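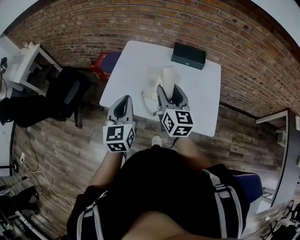
Most bench work in a small workshop fails on the surface before it fails on the tool. A part rolls, a lead drags, a fastener lands against a floor of the same color and stays there until Saturday. The plain white table is the cheapest correction available. A pale cream-colored cylinder standing upright on a white top is a hard case for contrast, and it still reads clearly, mostly by its outline; the thin gray cable looping beside it reads better still. Put the same two items on a wood-look plank floor in brown, gray and tan and the cable is gone.

Henrique Seixas has been fitting out rooms for light assembly for long enough to have opinions about table tops. His firm, Findthorpe, takes on the kind of job larger contractors decline: one room, one or two work positions, walls that have to stay as they are. He specifies white, rectangular and small.

"People ask for a big bench and then store things on it," he says. "Give them a small one and they have to decide what the job is."

His working rule is that the far edge of the table belongs to whatever is waiting and the near half belongs to whatever is being handled. A closed case at the back is acceptable. An open one isn't, as the lid takes up reach. Items with a cable go down with the cable pointing toward the dominant hand, so that the slack falls inside the work area and doesn't hang over the front.

Height is the next variable. Seixas sets tables for standing work so that the forearms reach slightly downward and the elbows stay off the ribs. Too low, and the neck does the adjusting. Too high, and the shoulders do. Carolina Salgado, a physical therapist who reviews layouts for the firm, watches the head first. A bent head is normal in close work, she says, and the question is how long it stays there. She would sooner see a worker change position several times an hour than settle into one good posture and hold it.

**The wall behind**

Backing a table against masonry has advantages. It stops parts from going over the far side and takes up no walkway. Brick is also busy to look at: orange, brown and dull red courses with gray mortar between them. Ilse Lindemann, who teaches product photography and shares a studio with two model makers, likes it for exactly that reason. The white top separates from the wall at once, and the eye stays on the table.

She is less fond of corners. A table pushed into one can be reached from two sides only, and the inner corner becomes a shelf.

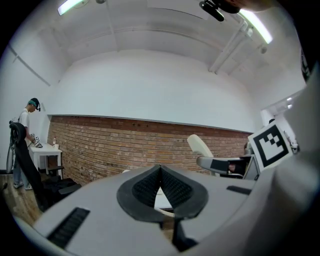
*Photo: Cardoso / Dridonix*

The bottle and the small white cup on the far side of the table are typical of what collects there. Drinks on a work surface divide the trade. Eduardo Fajardo, who assembles small housings in runs of 200, bans them outright and keeps a stool by the door for the purpose. Tiago Sequeira allows a bottle with a cap and draws the line at open cups. Seixas sides with Fajardo when there are electrical parts out and with Sequeira the rest of the time.

**Floor and cables**

The floor gets the least attention and causes the most lost time. Bags, stands and spare chairs migrate to the table legs. Straight square legs help, in that a box can be set flush against them, but the better practice is to leave the floor under the table clear and put everything else along the wall.

Cables should leave the outlet along the base of the wall and cross open floor once at most — ideally not at all. Findthorpe uses a flat cover strip sold under the name Faltov where a crossing can't be avoided, and tapes both ends. A tangle at the foot of a stand is a separate problem, solved with 2 hook-and-loop ties and a habit of using them.

Chairs are last. A mesh-back office chair beside a standing table is useful during breaks and in the way during work. Seixas parks it at the left for right-handed people, an arm's length out, with the back to the wall.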